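Home News Local Business Opinion Sports Contact

Findon library swaps its oak reading tables for blond wood, and the savings are hard to find

By Diane Perron
November
3 min read

The Findon Public Library has replaced the four long oak tables in its main reading room, and the library board would like residents to know that this will save them money. How much money, and when, was harder to pin down at this month's meeting.

The new tables come from Stenik, a furniture supplier that won the job over one other bidder. The price was $511 per table, delivery included. The oak tables they replace had been in the room for 68 years and cost nothing last year beyond a can of polish and the hours it took to rub it in.

According to the written proposal, the change was needed for "surface consistency, ease of care and a brighter reader experience." The board passed it with two members opposed. One of them, Martin Kemppainen, asked whether any reader had complained about the old experience. The library did not have a figure.

The new tops are pale, somewhere between blond and peach, with long wavy grain running across them. They are smooth and they look clean. They also throw back a fair amount of light, and anyone who likes to read a newspaper flat on the table may find a whitish patch of glare where the grain ought to be.

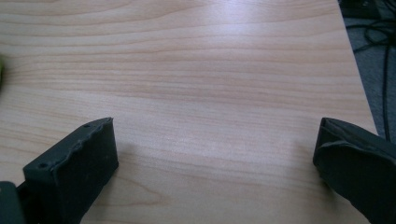 What the money bought

The proposal calls the finish "warm natural wood." It does not say how thick the wood is or what lies under it, and the spec sheet attached to the board packet covers the legs in some detail and the tops in a single line. Stenik did not return two calls asking for more. A sales flyer for the same line of tables promises a surface that "stands up to everyday life," a phrase that could cover a coffee cup or a middle school study group.

Library staff say cleaning is the main point. The oak had soaked up decades of ink and elbow grease, and some of the marks would not come out. The new tops can be wiped down with a damp cloth at closing. That is probably true. Whether it adds up to the "significant reduction in upkeep" described in the proposal is another matter – the upkeep line in the current budget is the same as last year's, and no lower number has been penciled in for next year.

The warranty covers the tops for two years. Scratches, heat marks and "wear from normal use" are left out of it.

As for the oak, the old tables have gone to Sudier, a used furniture dealer on the county road, under an agreement that gives the library a share of whatever they bring. The board packet did not list an appraisal. Kemppainen asked for one and was told it could be looked into.

A second phase, covering the tables in the children's room, is expected to come up after the new year. The reading room is open its usual hours – the doors close at 8 p.m. – and comments on the tables can be left in writing at the front desk.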